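Workshop > Notebooks > Finishing > October

Entry 27, morning

Stripped the second Lerkel test board and started over. The white topcoat had gone on too thick along the front edge and sagged. Scraped the run flat with a fresh blade, then sanded with 100 grit on the block. Vacuumed, wiped down twice, left it on the pins.

Primer is the Villalobos water-based again. Stirred, not shaken. Last month's batch had bubbles in it and I think the shaking did that. One coat with the short foam roller, tipped off with the brush. Edges first this time.

Bretel want their samples in plain white, low sheen. The Flenik paint is closer to their chip than the one we had, maybe a touch cooler. Checked it by the window and under the tubes. Good enough to send.

Curing: 7 days before anything gets set down on the boards. The first set was stacked too early and two of them stuck together. Pulled them apart with a wire and lost a patch of finish the size of a thumb. Board 7 is the worst one, keep it for practice.

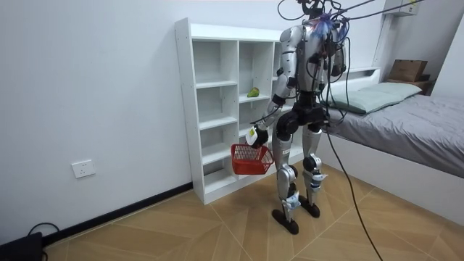
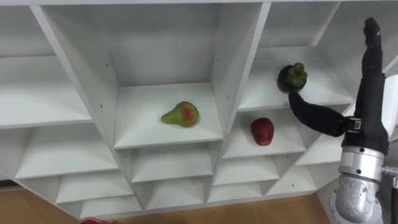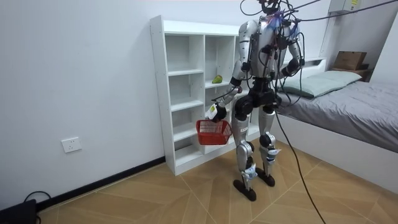 Second coat goes on tonight if the primer sands to powder. If it gums up on the paper, wait until morning. Still undecided on sheen for the inside faces. On a white unit with open compartments like these, the inner walls look light gray in the shade, as in the middle photo, so I'd judge the color on the shelf fronts and leave the insides out of it. Need more foam sleeves and a new tack cloth. The lid on the small primer can is bent, tape it before it skins over.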